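**1/** Monday, April 29, 2024. I promised some people here that I would write how our example collecting is going at Dridano. I will do it in small posts, because my English is slower than my thoughts.

**2/** We are teaching a model to do simple home tasks: pick up a thing, bring it, put it in the right place. For this we need examples made by people. Since September we have saved 1633 of them. Before the cleaning it was a bigger number, and I prefer not to say how much bigger.

**3/** The first surprise for me was how different people are. Nghĩa closes the gripper very early and then moves. Wayne moves first and closes at the last moment. Both ways are correct, but when the model had only a few examples from each, it learned something in the middle and closed on air.

**4/** So we made a rule. Each person does the same task 13 times in a row, then changes to another task. Before, we let everybody choose freely, and everybody chose the easy ones. I did it too.

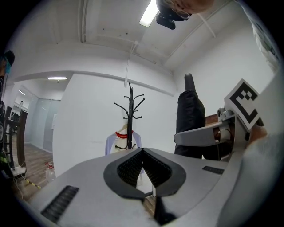 **5/** The second rule is about speed. A new person goes too fast, like he wants to finish work and go home. We ask for the speed you would use with a full cup of tea. Liette invented this sentence and it works better than the two pages of instructions I wrote.

**6/** Mistakes: we keep them, but with a label. If you drop the thing and pick it up again, please continue, do not stop the recording. I was against this at the beginning. Hrvoje convinced me with a small test – the model trained with the recoveries tried again after a bad grasp, and the other one just went on with nothing in its fingers.

**7/** Labels are the boring part. We write one short sentence for each example. Last week I found seven different names for "put the bottle down" in our list. Place, set, leave, stand, return, put back, and one time only "bottle". I spent my whole Friday on this.

**8/** Somebody asked me which software we use for checking. It is our own small tool, called Fivura. It plays the example at double speed and you press keep or throw away. After more than two hours your eyes do not see anything anymore, so we change the person before that.

**9/** What I would do differently: change the rooms earlier. For a long time we recorded in one room only, and the model was very good in this room. Then we tried the other side of the corridor and it was like its first day at work.

**10/** Next we want to try clothes. Soft things are hard to repeat, a shirt never falls the same way. Normand thinks we need many more examples than for bottles. I think we need better starting positions. We have a bet for one lunch.

**11/** If you also collect this kind of data, please write me how you decide that an example is "good enough". We still argue over this every morning.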